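25 August 2023

Plates. My whole day has been plates, and I'm writing this with my feet up on the packing case because it's the only thing in the room the right height.

I'd promised myself I would sort the kitchen cupboards before the move to Hindham, and I've been putting it off since March (yes, March, I know). So this morning I got everything out at once, which was a mistake, because then there was nowhere to stand my tea. Bowls along the windowsill, saucepans on the floor, the gravy boat on top of the fridge looking offended. I'd forgotten we had three fish slices. Who needs three? I kept two.

The old dinner set is the one I was dreading. It's the white Trinance with the grey line round it, and I've never liked it, but it was a present and it has sat there being polite for years. Half of it is chipped. I wrapped up the good ones for the charity shop on Holloway and felt terribly guilty for as long as it took to tape the box shut, and then I felt marvellous! The box came out at 7 kilos on the bathroom scales, so I shan't be carrying it down there on foot.

What I want instead is colour. I've been going on about it for weeks to anyone who'll stand still. I don't want a matching set, I want a few plain plates in different soft colours that look as if they belong together without trying too hard, so that the table looks cheerful even when it's only beans on toast. The Drudier catalogue had some lovely ones but they wanted £422 for the lot with the serving dishes, and I'm sorry, I could have a week at the seaside for that. I shut it and made another tea.

My worry has been the table. It's long and it's brown and it does swallow things up a bit, and I couldn't decide whether pale colours would look fresh on it or just washed out. Pink I ruled out straight away. Yellow I went back and forth on (too much like a nursery, then not, then too much again). In the end I settled on a pale green, a sort of peachy beige and a blue, and I must say I'm very taken with the three of them together on brown.
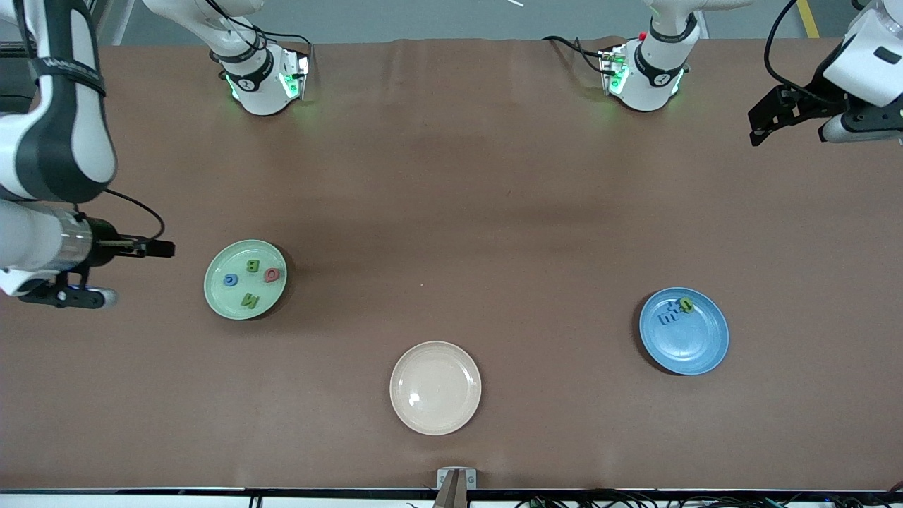 The green is my favourite by a mile. I'd have toast on the green one every day and save the blue for pudding, because custard looks so nice on blue. The peachy one is the quiet one, and I think it's the sort of plate you could put anything on, even beetroot. I'm less sure about that now I've written it down.

Anyway, I've budgeted £20 to start with and I'll add to them as I go. No serving dishes. I can serve out of the saucepan like a normal person.

Still to do: the mugs, the tins (some of them are older than the cat) and that awful drawer with the string and the candle ends in it. I opened it at teatime, had a look, and closed it again. I did at least wipe the shelves down and put fresh paper in the cutlery tray, only to remember that we're leaving the cutlery tray behind. My back is killing me. Bath now, then bed, and the mugs can wait till tomorrow.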